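Reading time: 4 minutes

Two hands in the simulator, and what they have taught us so far

We have spent most of the spring at Grisusdale going back and forth over hands. The old two-finger grippers have done us proud, but they pinch, and pinching only gets you so far with a box that is wider than the jaws. So since March we have been trying two multi-fingered hands in simulation, side by side on the same tabletop, before we spend any money on the real thing. I want to share how it is going, partly because several of you have asked and partly because I have been boring people about it in the kitchen and would like a bigger audience.

The two models are called Babić and Tuka. Both have long, slim fingers and a broad palm, and on paper there is very little between them. The difference is in how the fingers curl. Babić drives each finger separately, all the way to the tip. Tuka links the last two joints together, so the tip bends when the middle of the finger does, and you get fewer things to control. I was firmly in the Babić camp at the start. More freedom, more fun!

We ran each model as a matched pair, left and right, with the view set where your own eyes would be if you were leaning over the table. A colleague suggested that viewpoint and I resisted it for a week, which was silly of me. Steering from above is much easier when the hands come up from the bottom of the picture just as your own would. The people who had never driven a robot before were moving boxes within minutes (the people who had driven one for years took rather longer, and grumbled). 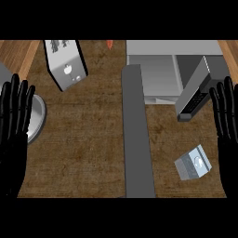 The table is cluttered on purpose. An early version had one block on it and both models looked brilliant, so we learnt nothing. Now there are large things and small things, something round and shiny, something long with buttons on it, and furniture at the back to bump into. Everything lands at a slightly different angle each time the table resets, which stops the controller from learning one lucky movement and repeating it for ever.

So, results. We logged 2376 attempts between the two models, of which 1257 ended with the object lifted and held. I was thrilled with that for a first round. The big boxes were the surprise. I had expected them to be the easy part, and they were miserable: lay a flat box down and the fingers have nowhere to go underneath it. The best approach we have found is to use one hand to stop it sliding and the other to tip up the near edge, then get a thumb under. It looks clumsy and I love watching it.

Small cubes went much better. Babić was the neater of the two here, with a light fingertip hold and hardly any nudging. Tuka tends to wrap round the cube and pull it into the palm, and if you need to put the thing down again precisely, that is a nuisance. On the other hand (sorry) Tuka hardly ever drops anything once it has closed, and it copes far better when the first touch is a bit off. By the end of April I had to admit that my favourite was losing on anything heavier than a cube.

Round, shiny objects remain a headache for both. The fingers pass in front of them from our viewpoint just at the moment you would most like to see what is happening, so you are closing on memory. We have tried a second camera off to one side, and it does help, but switching between two views in the middle of a reach is tiring and one tester called it "like reversing a caravan". I would like to try a small camera at the wrist next. If anyone has a model of one they are happy to share, please send it my way.

A word on the controller, as it made more difference than I expected. We started with the settings that came in the Jokeck package and the hands shook whenever they touched something solid. Dropping the finger stiffness sorted out most of it. We then slowed the last part of each reach, and that was the single best change of the whole spring. I have saved both sets of numbers in the shared folder, with notes, so please start from those and save yourselves the fortnight.

The next round starts in May, with 52 new objects and, I hope, some soft ones. Cloth is slow to simulate on our machines and I am told not to get my hopes up, but I have a folded tea towel modelled already and it drapes beautifully. After that we have to choose which hand to order. I am leaning towards Tuka, though I still open Babić first every morning. If you would like a turn at the controls, the simulator is free most days after three o'clock and it takes two minutes to set you up.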